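So the kitchen. I said in August that I wasn't going to touch anything else in there until the hallway was painted, and then I went and changed the faucet anyway. The hallway is still half green. We don't talk about the hallway.

The old one was a chrome thing that came with the house and squeaked every time you turned it. I'd been looking at dark ones for months (my sister-in-law Ludivine Marty has one and I get jealous every time I'm over there) but the ones I liked were all way out of my budget. Then Besson had a clearance shelf with an oil-rubbed bronze one on it for $145, box a bit squashed, and I basically ran to the register!

Didier Baudry from next door came over and helped me put it in. He told me it would take 32 minutes, and it took most of the afternoon plus a second trip to Hestham for a washer. I made him lasagna. Fair trade, I think.

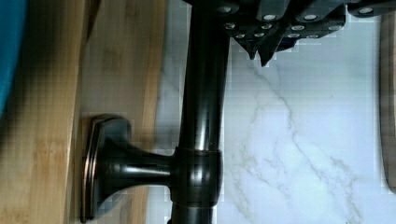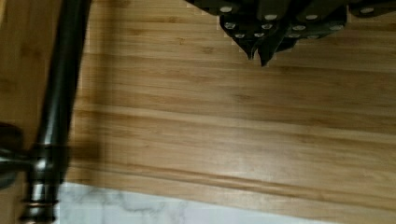
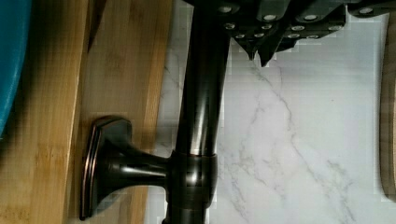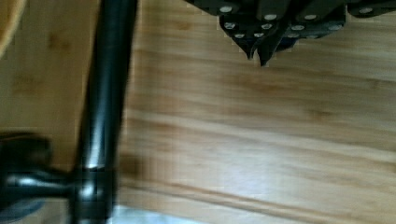

The dark finish, from a few angles.

What I love most is the color. I was worried it would just look black, and in the evening it kind of does, but in the right light you get these coppery edges on the ring where the handle comes out, and it's so pretty. The handle flares out at the end like a little trumpet too. I keep fiddling with it for no reason.

The other nice surprise is how good it looks next to the bamboo board. I've had that board for 5 years and never thought of it as a decorating choice – it was just the thing I cut onions on. Now I'm oiling it like it's an heirloom. All those honey-colored strips next to the dark metal, I'm a little obsessed.

Cleaning it, so far: warm water, a soft cloth, dry it after. The leaflet says no vinegar, and vinegar is what I use on everything, so I've had to hide the spray bottle from myself. If any of you have had this finish for a while, does it wear off on the handle? Ludivine says hers has gone lighter where people grab it and she likes it that way. I'm not sure how I feel about that yet.

Next up is cabinet knobs. Or the hallway, I guess.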